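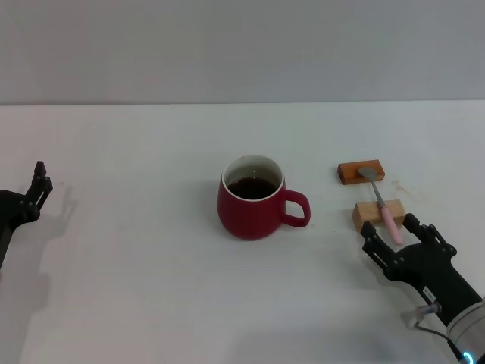 Olari opened its manipulation lab to outside visitors in November, and the engineer who ran the demonstrations agreed to a long conversation afterward on the condition that we keep to the technical side. The lab works on two-arm handling of household objects, and its open day was built on a coffee task: pick up a spoon, stir, put the spoon back. The spoon sits across two small wooden blocks to the right of a red mug, with its pink handle toward the right gripper. "The blocks are a fixture," the engineer said. "Flat on the table, a spoon handle leaves almost no room for the fingers. Raise it by the thickness of a block and you can get a finger under it. We will remove the fixture when the grasp planner deserves it."

The planner is called Feleo and was written in house. It proposes grasps from the head camera and hands the last stretch of the approach to a second controller, which works from the wrist camera and finger position. The handover is where most of the engineering time goes.

"The head camera gives you the layout," the engineer said. "It does not give you the last few millimeters. By then the hand is covering what you want to look at."

I asked how much the wrist view adds. The answer was that it depends on distance. At mid-range it is the better of the two views. Very close to a surface, it carries little that a controller can use, and the software has to recognize that condition and lower the weight it gives to the camera.
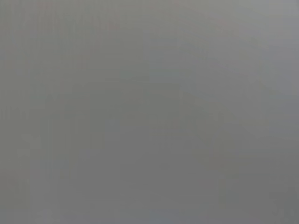 Wrist camera view during the demonstration session.

"You get gray, with a slight gradient," the engineer said of such views. "A person shrugs at that. A network will sometimes find a spoon in it, with high confidence. So we train on those images as well, labeled as having no usable content."

The training set stood at 2192 recorded runs on the day of the visit, collected over roughly six weeks. Failed runs are kept. The engineer considers them more useful than the clean ones, provided the point of failure is marked by hand — a slow job that the group has not managed to automate.

Visitors were shown three tasks in all, of which the stirring was the longest. Questions from the floor were mostly about speed. "It is slow," the engineer said. "We set the limits low for an open day. I would also set them low for a mug with liquid in it on any other day."

The arms are on loan from Hirer under an agreement that runs for another seven months. The Ásgeirsdóttir workshop, which machines parts for the lab, is preparing a new set of fingertips with a softer pad. Thin plastic handles tend to rotate between hard fingers once the bowl of the spoon meets resistance, and the present controller corrects for this late. The new parts will be tested on the same task, with the same blocks, so that the results can be compared.

Olari open day interviews | Contact the editor | © 2020 | Back to top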